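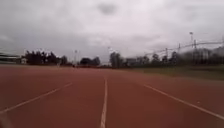
Fig. 1. Straight section with painted lane lines, under cloud.

Arnuveck > Field Skills > Handouts > Unit 4: The Track

Search this site Go

Unit 4. Reading a Running Track

I love this unit! Most of us have run on a track at some point and hardly looked at it, and there is so much to see once you slow down and walk it.

Start with the lines. Stand in a lane on the straight and look toward the far end. The lines are parallel, yet they seem to close in on one point at the horizon, and the paint gets thinner and fainter until you lose it. Try to note where each line disappears for you, then crouch and look again. Your eye height changes the picture a lot (bring something to kneel on).

Next, the surface. Red tracks are rarely one red. Under a heavy gray sky the color goes flat and brick-like, which is great for us, as there is no glare to fight and worn patches are easier to pick out. Run your palm over it and describe the grain in your own words before you look at the Tresteck glossary. 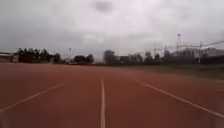 Then the edges, my favorite part. Where does the red stop and the grass start? Follow that border on foot for at least 12 paces and write down any place where soil or roots have crept in. Trees near a track mean leaves, and leaves mean slippery spots and blocked drains, so look at what is growing nearby and which way the wind usually blows.

For your sketch:
- Draw the horizon first, then the lane lines.
- Add trees and buildings as simple outlines. No shading yet!
- Mark where you stood.
- Use soft pencil. The Huanca pads from the supply shelf are fine.

Field notes should run to about 70 words per stop, and the final write-up is 1000 words at most. Sketches count for 23 points, and I grade careful looking well above pretty drawing.

Reading for next time: the Gikeo packet on drainage, sections 1 and 2. We will be back outdoors in February, so dress for it.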